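Horkdale Cable Tidying: data card

Summary

Horkdale is a small collection about sorting loose cables, plugs and adapters on white tables and shelves. It has 106 sessions and roughly 2068 pictures. The work was done in October, in two rooms which we call Hiten and Iwasaki.

What is on the surfaces

Thin black cables are the most common thing. Many of them are tangled, and often one goes over the edge and continues into the shadow under the surface. Small connectors can be hard to find in such a tangle.

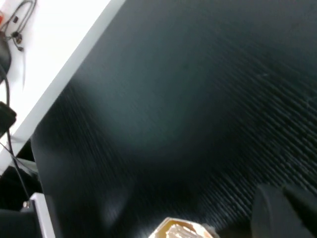
Labels

Each session has one label: sorted, partly sorted or not sorted. A cable which hangs over the edge is counted as on the table if its plug is there.

Known problems

Black things on dark ribbed surfaces are difficult to separate. Please check these labels before you use them.

Contact

Lyle Greenberg, Wusard. Last change of this card: 12/4/02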